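June, evening

Third day of looking into the hot water delay at the kitchen tap in the Skildale house. Recording the readings before I lose the sheet.

Supply pressure at the hose bib was steady all afternoon, so I am dropping the theory that the street main is at fault. The water heater sits in the far corner of the utility room and the kitchen branch leaves it through the crawl space. From cold, the tap took far longer to come up than the bathroom next to it, although on paper the two runs differ by only 11 feet. Either the paper is wrong or the pipe goes somewhere I have not followed it.

Went under the house after lunch. The branch does not run straight. It goes north along the rim joist, drops under a beam, comes back, and only then turns toward the kitchen. Whoever did the extension tied into the old line at its far end and left the loop in place. Most of it has no insulation. Where there is foam, the seams have opened and the tape has let go. Two hangers are missing and the pipe sags between the ones that remain. No drips at any joint I could reach. There is one fitting behind the duct that I could feel but could not see.

Meter reading at the end of the test was 3229. I forgot to write down the reading at the start, so the volume per draw will have to be done again with a bucket and a watch. Annoying, as that was the point of the test.

Options as they stand:

Cut out the loop and run new pipe direct. Vakulenko quoted about 400 for labor, pipe extra, and would want the water off for a morning.

Leave the loop, insulate all of it, replace the hangers. Cheap, and I can do it alone. It does nothing for the first draw of the day.

Small recirculating pump with a timer. Needs an outlet near the far end, and the bare pipe would lose heat all day, so the insulation has to be done in any case.

I am leaning toward the first. The pump that Windedum carries in the Miltport store has a 5 year warranty, and the clerk could not tell me whether the check valve is included. I do not want to add a part that can fail to a line that is simply too long.

Knees sore from the crawl space. Next time take the pads and the second flashlight. Also need to find out what the fitting behind the duct is before anyone cuts anything.

Sent the sketch of the pipe run to Hryhorii Sydorenko after supper and went back to the kitchen to wait for his answer.
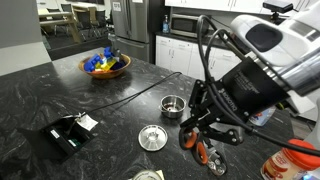

Hryhorii Sydorenko wrote back that he would take the loop out too, but that I should put a shutoff on each side of the new section while the line is open, and that the bucket test should be done first thing in the morning before anyone has run a tap.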